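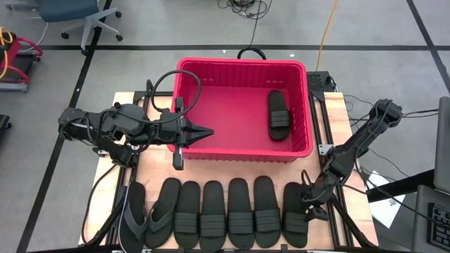 November, 7:40 am, bindery bench

Second pass on the Drollell reprint (short stories, the comics one, 896 pages in the two-volume slipcase version). Notes mostly for me and Shiyu, Jianguo read if you have time.

Started with the dummy from last night. Spine still rolling forward. Opened it at the long desert story and it won't stay flat, closes itself on your thumb. That story is all double spreads so this matters more than anywhere else in the book. Gutter swallows the last word of the captions on the left-hand pages. Measured the loss, 4 mm on the worst one, 2 on most.

Options:
move art outward 3 mm both sides (Shiyu against, the bleeds get thin)
sew instead of glue, vol 1 only
thinner stock

Tried thinner stock first as it was on the shelf. Drollell wants the off-white, we have the cool white, ignore color for now. Folded two sections by hand. Drapes much better. But show-through on the heavy ink pages, you can read the next panel's balloons backwards. Killed a good joke on the last page of the lighthouse story, punchline visible from the page before. No.

9:15. Sewed three sections of vol 1 on the original stock. Linen thread, waxed. Opens flat or near enough. Captions all readable. Slow though. Print run is 2000 for the trade and I can't see us sewing that here, would go out to Ivatham and they quoted high last time. Ask again with vol 1 only.

Shiyu redid the lettering on the title story overnight. Big improvement, the old font had that typewriter look and every charcter sounded like the same person. Hand lettering now, slightly wobbly. The grandmother's lines are smaller than everyone else's and I kept leaning in to read her, assume that's on purpose. Leave it. 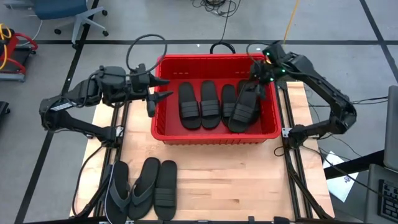 Still to fix in the lettering: p. 70, "their" for "there", second balloon. Same page the tail points to the dog.

11:30. Call with Jianguo Xue re: the translated edition. Tradudetti are doing the Italian and need the balloons on their own layer. Ours are on their own layer in vol 2, flattened in vol 1 (my fault, did those early). So vol 1 has to be opened up again anyway, which makes me less grumpy about shifting the art. If we're in there we're in there.

He also asked if we'd reorder the stories. I like the order! The quiet one about the swimming pool comes right after the funeral one and it reads like someone letting their breath out. He thinks readers will put it down between the two. Maybe they should. Told him I'd reread with his order tonight and not argue untill I had.

Cover proofs from Qian came at noon. Blue too green. Second sheet closer. The foil on the title is crisp except the small letters in the author line, which fill in. Go up a point or drop foil on that line, flat white would do. Shiyu Peng wants flat white.

2:20. Shifted art test, first story only, 3 mm. Printed on the office machine, sewed it in. Bleeds hold. Thin at the top outside corner of two pages but trim would have to wander a lot to show it. Shiyu looked, said "fine" in the voice that means not fine, then looked again and said ok.

Glued version of the same section drying under the press, check tomorrow before coffee. If glue + shift is readable we skip sewing altogether & stay inside budget.

To do
price from Ivatham, sewn vol 1, 2000 copies
off-white in the lighter weight, is there one between the two we tried
open up vol 1 files, balloons to own layer
p. 70
reread in Jianguo's order
new bone folder, mine is chipped and leaving a line down the fold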